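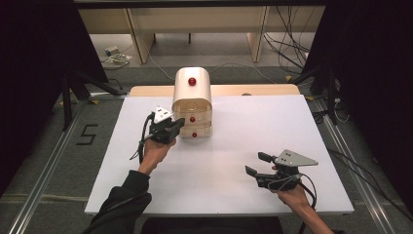
2025年12月5日 阴,北风

供暖后室内湿度的问题拖到今天才着手整理。整个十一月只看表,没有处理。北屋的读数长时间停在30%,夜里更低,门框接缝开始露出浅色的线,书架侧板也有一道。人倒没有明显不适,早上鼻子干。

先说仪表。手头的温湿度计是Mustetti的电子式,买来以后没有校过。上午用饱和盐水法做了一次。食盐加少量水,调成湿沙状,盛在瓶盖里,与表一起封进密封盒,放在避开暖气的地方。饱和氯化钠溶液上方的平衡相对湿度在室温下是75%,受温度影响很小,适合家里做。封盒过夜才算稳,今天封的时间短,读数仍在慢慢上爬,不取。明早再看。另外需要一个低点,氯化镁对应33%,离冬天的实际读数近,比单用食盐有意义。氯化镁家里没有,已下单。

校准结果出来之前,以下数字均按表面读数记,之后统一加修正值。

干燥的原因不复杂。暖气本身不带走水分,改变的是温度。外面的冷空气含水量低,渗进来加热到二十二度,饱和含水量大幅升高,相对湿度就掉下去了。所以控制的对象应当是绝对含水量,相对湿度只是换算后的表象。二十二度时每立方米空气饱和含水十九克多,由30%提到45%,每立方米要补二点九克。北屋容积四十立方米,一次性补足不过一百多克水,少得出乎意料。难处在换气,补进去的水汽随着渗风一直往外走。

加湿器是Mokik的蒸发式,铭牌最大加湿量每小时300毫升。铭牌值一般在较干的进风条件下测得,湿度升高以后蒸发量会下降,不能直接拿来算。今天改用称重法:加满水,上厨房秤,记重量,开中档,关门,待湿度稳在45%以后再计时一小时,复称。结果失水114克。稳态下补进多少就漏掉多少,除以二点九,相当于每小时换气三十九立方米,差不多每小时把整间屋的空气换掉一遍。对一间关着门窗的屋子来说偏高。

误差来源记在这里。其一,室内的自然散湿按不变处理,而我称重时进出过一次。其二,书和木地板在吸湿,短时间内会把一部分水算到换气里,真实换气量应低于三十九。其三,厨房秤分度一克,影响可以忽略。第二项最大,要消掉只能把测试时间拉长,等木料和纸张也接近平衡。计划连续开7天再测一次,其间每天同一时刻称重。
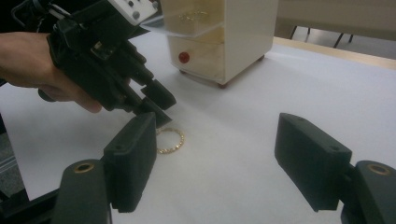
台面上的细金戒指。

干燥季节手指会细一点,戒指容易转动,洗手时要留意。金本身不受湿度影响,收纳没有要求。银器相反,发黑主要是硫化物所致,湿度升高会加快。开加湿器以后银器改放密封袋,袋内加一小片防变色纸,不与橡皮筋同放,橡皮里含硫。

下午查漏风。方法是在门窗缝前移动一条薄纸巾,看摆动。北窗右扇下角最明显,胶条已经压扁,回弹不到原来的厚度。左扇尚可。空调管的穿墙孔填料开裂,手背能感觉到凉。胶条选了D'Souza的D形自粘款,背胶要求基面无尘无油,贴之前用酒精擦一遍,等干透。温度太低时背胶初粘力不足,应选中午贴,贴后关窗压住过夜。穿墙孔用密封胶泥,冬天发硬,先放暖气上焐软再揉。

漏风不打算全部堵死。屋里有人睡觉,二氧化碳要有出路。目标是把换气降到每小时半次左右,加湿量随之减半,水箱可以撑过一整夜。现在的情况是凌晨就干了,风扇空转,读数从那时起一路往下走,起床时回到30%出头。

目标湿度定在40%到45%,不再往上。理由是窗。北窗是老式双层玻璃,边框内表面温度偏低。二十二度、45%时露点在九度半上下,户外再冷一些,玻璃下沿就会到这个温度,水先在密封条那一圈凝出来,时间长了发霉。今早玻璃下沿用红外测温枪读得十一度,余量不大。寒潮来的几天要把设定降到40%以下,宁可干一点。测温枪对着玻璃时发射率按零点九五设,斜着打会混进反射,须接近垂直。

水质也记一笔。蒸发式不喷白粉,矿物质留在滤芯上,自来水可以用,代价是滤芯变硬,吸水高度下降,加湿量跟着降。处理办法是柠檬酸溶液浸泡,冲净再装。超声波式会把矿物质带到空气里,当初没有选,理由就在此。

数据用Rumemow导出,十分钟一条,导出的时间戳是世界时,画图之前要加八小时。第一次忘了加,曲线的低谷落在晚饭前后,与体感完全不符,查了一会儿才发现。温度与湿度两列分开存,绝对含水量另起一列,由前两列算出。以后作图一律以绝对含水量为主,相对湿度放副轴。

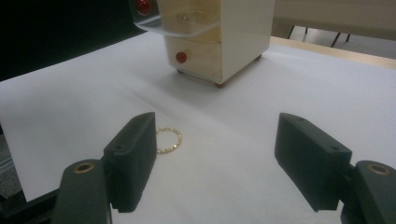 有读者在上一篇下面留言说,湿度计不要放在外墙一侧,墙面冷,贴墙那层空气温度低,相对湿度会读高好几个点,他家同一只表从外墙挪到内墙书架中层,差了五个点。

意见成立。我的表一直立在北窗旁边的矮柜上,离外墙一拳远。按这个方向推,屋子中部的实际湿度比记录的还低,十一月的旧数据整体偏高,修正量无从补测,只能在表头注明位置。绝对含水量一列因为用的是同一点的温度,受影响小,仍可用。晚上已把表移到内墙,离地一米二,避开加湿器出风方向。移动后一小时温度读数升高,湿度读数下降,方向与预期一致,幅度等明天稳定后再记。

待办:明早读盐水盒;氯化镁到货后做低点;中午贴北窗右扇胶条;穿墙孔重填;滤芯浸泡。加湿器今晚维持中档,睡前加满水,称重已记在本子上。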